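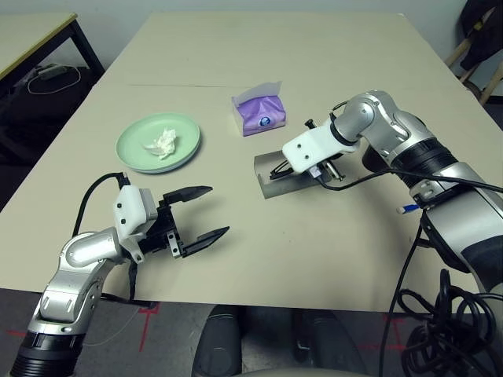 Beige tabletop, pale grey wall.

Surface reflectance and glare at shared tables

Most complaints about lighting in shared work areas are complaints about contrast. A reader at a table looks at paper or a screen, but the eye also takes in the tabletop and the wall behind it. If those surfaces differ greatly in brightness from the task, the eye has to keep adapting, and people report tiredness and headaches even where the light meter gives a good reading.

Light reflectance value (LRV) is the usual starting point. It runs from zero for a perfect black to 100 for a perfect white, and paint suppliers print it on the back of most colour cards. Tabletop suppliers are less consistent. Where no LRV is supplied, a usable figure can be had by holding a grey card on the surface, taking a reading from each with the same meter at the same angle, and scaling from the card's known value.

Gloss is a separate property and has to be specified separately. Two tops of the same colour and the same LRV can behave quite differently under a row of ceiling fittings. A matt top spreads the reflected light. A polished one returns an image of the fitting to anyone seated at the mirror angle, and no change of wall colour will remove it. Members replacing tops in older rooms should ask for a sample large enough to lay flat under the installed lights, and should look at it sitting down.
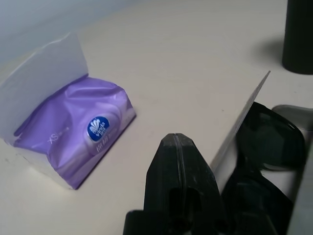 The Ostby survey, carried out in April, covered 27 rooms and 159 tables. Readings were taken at each seated position with the blinds closed and again with them open, giving 1089 usable readings after duplicates were removed. The blinds-open set showed far more spread, as expected, and most of the poor positions faced a window. Turning the table through a right angle corrected the majority of these at no cost. Dimming the ceiling lights made several of them worse, as it increased the difference between the window and the wall beside it.

Four rooms at Darnby had dark tops under pale walls. Users there had asked for brighter lamps. The readings did not support this: light on the table was adequate, and the strain was put down to white paper on a near-black surface. A mid-tone desk mat was trialled at each seat and has been kept. The Tretia rooms were repainted before the survey and are not comparable with the rest.

Meters used for any follow-up should be checked against the reference unit held at Sepp. Record the meter's serial number on the sheet, along with the seat position, the blind setting and whether any task lamp was on. Sheets without a blind setting cannot be used.

Completed sheets should reach Jaanus Urbonaitė by Sat 20 July. Blank sheets and the seating key are available from the same desk.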